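Cemis Automation Safety
2018-11-13

1/ Today we publish the second edition of our good practice notes for bench-top robot arms used in shared rooms. The notes apply at our Flallham and Fleury sites. A short summary follows in this thread.

2/ The notes cover small arms mounted on tables and rails. They do not replace the risk assessment that each site must carry out before first use. Where a local rule is stricter than ours, the local rule applies.

3/ Responsibility. Every workspace has one named person in charge per shift. That person may stop work at any time and does not need to give a reason on the spot. A written note is due before the end of the shift.

4/ At Flallham the contact is Thilini Marikar. At Fleury the contact is Ludger Gerlach. Questions on the text itself go to Eugénie Vidal, who edited this edition.

5/ Before power-on. Check that the arms are firmly fixed to their mounting, that the stop button has been tested, and that no tools have been left inside the reach of either arm. Sign the sheet. An unsigned sheet means the bench stays off.

6/ Reach. The boundary is measured from the furthest point the gripper can get to with the arm fully extended. Add 500 mm on any side where people walk past. Several teams measured from the base in the first edition - please correct your floor markings by the end of December.

7/ Two arms on one bench. Treat the overlap between them as a separate zone with its own speed limit. Both arms must stop when either one stops. Rule 7 in the first edition allowed exceptions, and these are now withdrawn.

8/ Cables. Leave enough slack for the full range of motion, and move each joint slowly to both ends of its travel while watching the cable. A loop that catches on a joint is to be tied again before work starts. Tape is not accepted as a permanent fixing.

9/ Objects on the bench. Keep to what the task sheet lists. Small parts go in a tray where the task allows it. Any object that can cut, burn or leak needs a line of its own in the assessment, including ordinary household items.

10/ Walls and surfaces. Low walls help keep dropped items on the bench. They do not count as guarding and must not be recorded as such. Plain, pale walls are preferred, as moving parts are easier to see against them.

11/ A bench with two arms, to be read together with posts 7, 8 and 9.

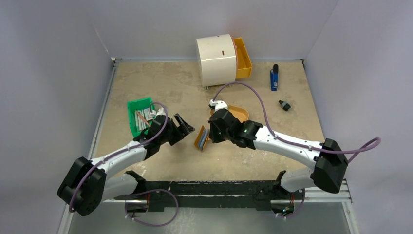

Two arms on a shared rail, with brush, dustpan and tray on the work surface.

12/ Reaching in. Hands stay out while the arms are powered, even when they are standing still. A status light on a gripper is not proof that it is safe to reach in. Use the stop button, wait 10 seconds, then enter.

13/ Comments. We received 41 written comments on the draft. Thibault Boyer has prepared a table with our reply to each of them, and it is attached to the notes as Annex B. Comments on the Ciltilov controller will be handled in a separate paper.

14/ Training. Operators who hold a card under the first edition keep it, but must read the new sections on reach and on two-arm benches and sign for them. Xiaoyan Xiong is keeping the register for both sites.

15/ Printed copies are available at the front desk in Flallham and Fleury. Please remove first edition copies from your benches - they should not be used alongside the new text.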